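Gallery: Setting Up the Processor Cell at Delville

The processor cell is the smallest one on the Delville floor and the one that gets the most phone calls. It has one arm, one two-finger gripper and a gray plate that holds a processor while the arm is doing something else. Its job is socket work on server boards that come in for rebuild.

The pictures on this page go with the spring setup check. Teresa Doherty looks after the cell on days and Iñaki Requena has it on nights, and both of them added to the notes. The full procedure is in the Hollis binder by the door. If the binder and this page disagree, go with the binder and tell Teresa.

A few things to know before the pictures. The arm runs at slow speed for the entire check. The wrist camera stays on, and whoever is at the pendant watches the camera view as well as the arm. Nothing gets saved to the program until two people have looked at the position.

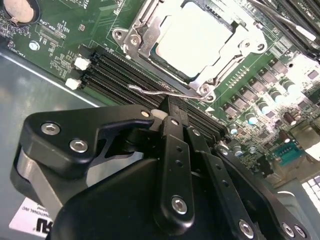

DELVILLE, December – Gripper over the memory slots, with the socket just beyond it. The metal frame is down on the processor, and the wire lever runs out across the tops of the slots. That lever is the first thing to check at this position. The gripper body is wide and the slots are close, so the approach comes in high and drops late. We moved the approach point up by 18 mm this time and left the final position alone.

The white latches at the ends of the slots are the other thing to watch. A finger housing that swings wide on the way out can catch one. Efua Amegashie rewrote the exit move so the arm goes straight up before it turns, and that version is now the saved one. The old one is still on the controller as program 219. Please don't run it on a board.

Glare is a known problem here. The top of the processor is close to white in the camera view, and the power parts on the right side of the board aren't much better. Turn the bench lamp down before you teach a point off the camera. Kelly Bainbridge put a strip of tape on the dimmer where it should sit.

Next is the fixture plate. The plate is a Kindico blank that we had cut for us, and the recess is a little larger than the processor on purpose. The arm sets the processor down and lets go, and the slack lets it settle without binding. If it starts to bind, check the plate for dust first and the gripper second.
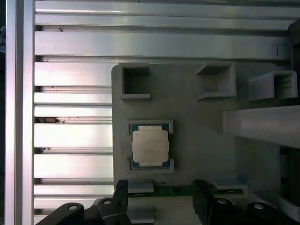 Processor in the recess of the gray plate, fingers at the near side.

Two housekeeping items from this position. There is debris in the slots of the aluminum bed, including a clump off to the left, level with the processor. The bed gets vacuumed at the end of each shift, and that includes the gaps. Use the narrow nozzle. No compressed air on this cell – it only moves the dirt onto the plate.

The plate itself gets a dry wipe. Wendy Mottram asked for a lint-free cloth and no solvent, and there is a pack of 20 in the drawer under the controller. Wipe away from the recess. The three open holders along the top edge get the same treatment, inside and out.

Check that the plate hasn't shifted, too. Push on each corner by hand with the arm parked. Any movement at all means the clamps come off, the underside gets cleaned, and the plate is set again from the left rail. After that the set-down point has to be taught over, even if it looks fine.

The last position is a close one, with the fingers up near the chip. We use it to look at the gripper as much as the part. You get a good view of the screws on the links, the ribbed top of the right fingertip pad, and the rim of the socket. Look for gaps under the screw heads and for wear on the ribs. If a pad needs changing, change both, and run the open and close cycle 20 times with nothing in the fingers before going back to the plate.

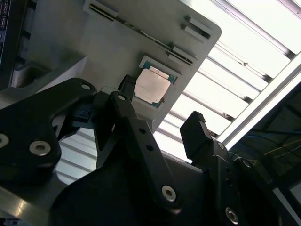
Parts and contacts

Spare fingertip pads and hex screws are in the Bikik cabinet, second shelf. Sign out what you take. Pads are ordered in pairs and take a while to come in, so tell Wendy when you open the last bag.

Questions about the arm program go to Efua. Questions about the plate or the clamps go to Teresa on days. For anything at night, call Iñaki on the floor phone and leave the cell parked until he gets there.

The next setup check is on a Sunday, starting with the plate. Kelly has the sign-up sheet.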